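From the Shop Floor, November 2018

The writing desk from Lollbridge is finally out on the floor, and I have to tell you I'm a little sorry to see it ready for sale! Those of you who stopped in over the summer may remember it sitting at the back with its drawers stacked beside it, looking as if it would never be a desk again. It's walnut, with a leather writing surface and six small drawers across the top, and it came to us from a house clearance where it had spent years under a pile of seed catalogs (a few were still in the bottom drawer when we got it home, and I read every one).

We left the leather alone. It has a ring from somebody's cup and a good deal of ink near the right-hand corner, and after going back and forth I decided a new skin would make the whole piece look startled. The wood was cleaned, two of the drawer runners were replaced, and the finish was brought back with wax and a lot of elbow. The price is $580, and that includes delivery as far as Resthorpe.

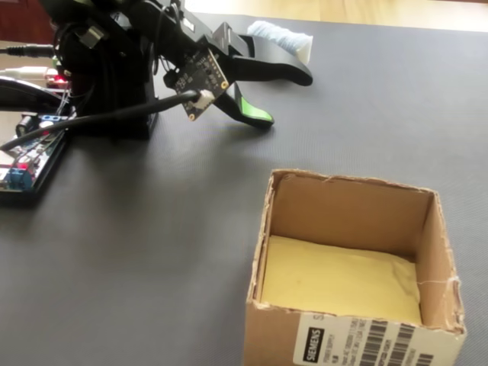 Heiskanen wrote in after the last newsletter to say that we are much too timid about leather, that a cracked writing surface only gets worse with use, and that any desk meant for daily work ought to be relined before it leaves the shop. It's a fair point, and I've thought about it more than I expected to. If the leather were lifting at the edges I would agree at once. On this one it's tight all the way around and still soft, so I'd sooner let the next owner live with it for a year and then choose. We can always do the relining later, and I'd be glad to quote for it.

While we're on the subject of desks, please do measure your doorways before you fall in love with one. The Lollbridge desk comes apart into a top and two pedestals, so it will go up most stairs, but plenty of the older ones won't.

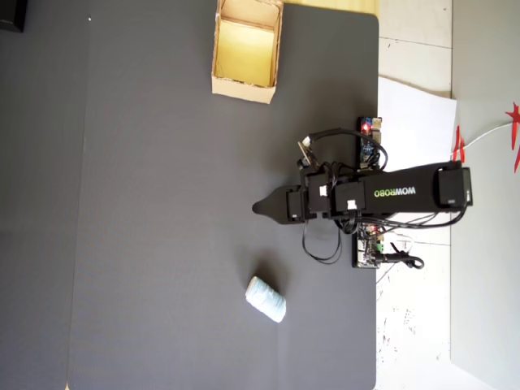 The drawers also lift right out, and I'd suggest carrying them up separately, with a bit of masking tape on each so they go back in their own openings. Old drawers are fussy that way. They may look like twins, but one will glide and the other will stick halfway and sulk until spring.

Also new this month are a pair of cane-seated bedroom chairs, a pine blanket box with its original lock (no key, I'm afraid), and 19 brass drawer pulls, which I'd like to sell in one lot if I can. The Tomer bookcase is still waiting on glass and should be out in January.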